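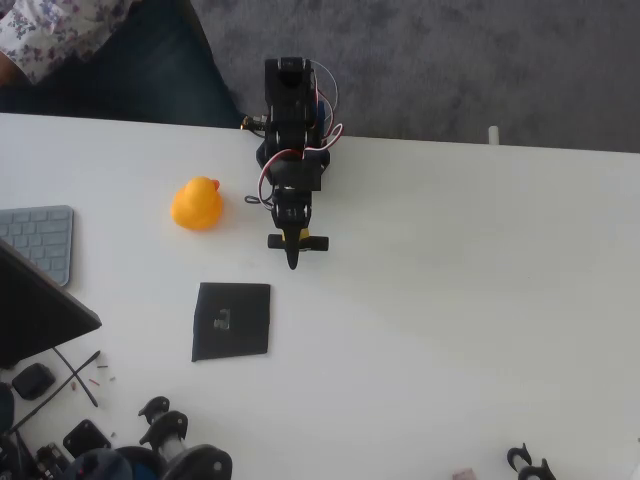
A yellow rubber duck on a white tabletop, beside the gripper of a black robot arm.

The second season of Skullent was supposed to begin with a funeral. The script had it in the first four pages, and the set, a chapel interior with a false ceiling, was already standing at Gullholm when the production lost its lead. Efa Mostyn left the series in July, after the read-through and before the costume fittings were finished. Her agency gave a schedule conflict as the cause. The studio, Prallbridge, has not added to that.

What followed is of some interest to anyone who follows how television drama is put together, as the show was neither canceled nor recast in the usual way. Zdislava Skála, who created the series, removed the funeral, kept the chapel, and moved a supporting character into the center of the story. The character is Machala, a court stenographer who had 20 lines in the whole of season one. She is played by Giang Ninh.

Ninh had been booked for two episodes. She learned of the change by phone while packing for a stage engagement in another city, and the stage company released her after a week of talks. "I asked for the old scripts," she says. "I had only been sent my own scenes the first time. I needed to know what Machala had been sitting in the room for."

That question became the working method for the season. Skála and her brother Radek, who edits the show, went back through the first season's footage and logged every shot in which Machala is present but silent. Most were wide shots. In a few she is out of focus behind Mostyn's shoulder. The new scripts treat each of these as a scene she witnessed, and several are replayed from her side of the desk with new sound.

The replays were the hardest part to shoot. The courtroom had been struck at the end of season one and only the judge's bench had been kept. Kvido Gajdoš, the director of photography, rebuilt the lighting plan from his notes, which listed lamp positions but no dimmer levels. He matched those by eye against the old footage. The wood paneling came back a shade redder than the first set, and this was corrected in the grade.

Gajdoš is frank about where the match fails. Mostyn's scenes use existing material only, and her contract limits how much of it can appear in any one episode. "You get her voice, you get the back of her coat," he says. "We had a stand-in for the coat." The coat itself was the original, held in storage under the wrong production number.

Viewers who expect the pace of season one will notice a change. The first season ran on cross-examination. The second has long stretches in which a record is typed, read back and disputed, and the fifth episode takes place almost entirely in an archive. Prallbridge asked for that episode to be shortened. It was, by 2 minutes, all of it taken from a corridor.

The sound work deserves a mention. Ninh trained on a stenotype machine until she could keep up with slow dialogue, and the keys heard in the finished episodes are hers. A stenotype is close to silent, so the microphones were placed inside the desk. Radek Skála cut many of the scenes to the rhythm of the keys first and fitted the dialogue afterward. He describes the process as slow and does not plan to repeat it.

The cast has otherwise changed little. The chapel set does appear, in episode 3, as the site of a wedding rehearsal that has no bearing on the plot. Skála wrote the scene because the set had been paid for. It is one of the lighter passages in the season and gives Ninh her only comic material – an argument with an organist about the correct spelling of his name.

A preview screening was held for 300 guests at Gullholm, in the same hall where the courtroom had stood. Mostyn was invited and did not attend. She sent a note to Ninh, and Ninh has declined to say what was in it.

No third season has been ordered. Skála has an outline, and it opens with the funeral.

Last updated: July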